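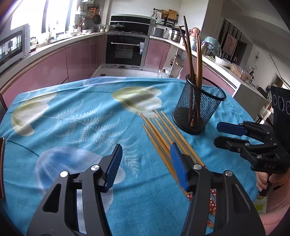 Following up after a quote goes quiet – how long do you leave it?

tomhx
I sell commercial dishwashers and glasswashers for a small dealer, mostly to pubs, cafes and a few care homes. Two of us on the road and one in the office. Our manager has just come back from a Bradivton course and wants us to ring every open quote within 30 hours of sending it, then every week until we get a yes or a no. At the moment I have 197 open quotes, some going back to last April. I usually leave people a fortnight. What does everyone else do?

pellworth
A fortnight is too long. By then they have had two other prices and forgotten which one was yours. I ring on day three. I don't ask if they have made a decision, I ask if the quote arrived and if anything on it needs explaining. Most of them haven't opened it.

Grumen_Dave
Depends what you put in the quote. If you agreed the next step before you left the site, you don't need a rule. "I'll send this tonight and ring you at half past two the day after tomorrow, is that all right?" They nearly always say yes, and then you aren't chasing, you are keeping an appointment.

I would also bin most of the 197. Anything from last April is dead.

tomhx
Some of those did come back though. I had a care home go quiet for most of a year and then order two machines in one go. If I had closed it I'd have lost the history.

Grumen_Dave
Closing it doesn't delete it. Mark it as lost with a reason and set a reminder for six months. What you've got now is a pipeline report your manager can't use, and that is probably why you were all sent the new rule.

sallyb_trade
I'm on the other side of this. I buy kitchen equipment for a small group of pubs, so I get these calls. Please don't ring me every week. I have blocked a rep for it. If I asked for a price in spring for a budget that starts in autumn, no number of calls will move it. Ask me when the money is available and ring me then.

pellworth
Fair, but you are an organised buyer. Most of mine are cafe owners who do the ordering after they have cashed up. They aren't waiting for a budget, they just haven't got round to it. A call does move those.

sallyb_trade
One call, yes. I'm objecting to every week until yes or no. You will get plenty of noes that way from people who would have bought later.

Kaisu Riihimäki
I managed a sales team at Wesine, where we sold refrigeration, and we tried a fixed schedule like this one. Calls went up a great deal. Orders did not change much that we could see, and the two best reps hated it. We kept the first call, which had to be made by the third working day, and dropped the rest. After that the rep had to write down a date the customer had given. If there was no date in the box, the quote didn't count towards the forecast.

The reps complained about the box for a month or so and then they started asking the question on the first visit.

tomhx
That sounds workable. Did you have a cut-off for the ones who won't give a date?

Kaisu Riihimäki
Yes. One email saying the price was held until the end of the month and after that we would need to requote. It has to be true, though. If you then honour the old price in the following month they learn to ignore you.

ronnie_m
Disagree with all the soft stuff. I was at Martens for years and we rang every week without fail. It works. People buy from whoever is in front of them when the old machine packs up. If you rang last week it's you. If you rang six months ago it's whoever they find on their phone.

Grumen_Dave
Breakdown sales are a different thing. You can cover that with a sticker on the machine and a decent service engineer.

ronnie_m
Stickers come off in a pub kitchen. And your engineer isn't going to ask for the order.

pellworth
Ours does. He gets a small commission on leads and he brings in more than I'd like to admit.

sallyb_trade
I would listen to an engineer before I listened to a rep, to be fair.

tomhx
Thanks all. I am going to suggest the day three call plus the date box, and go through the old list with the office to see what can be closed. I doubt he will give up the weekly calls straight away as he paid for the course. Will ask about commission for the engineer as well.

ronnie_m
Ring the 197 first before you close any of them. Two minutes each. You'll get an order out of it.

tomhx
I'll start with the care homes tomorrow morning.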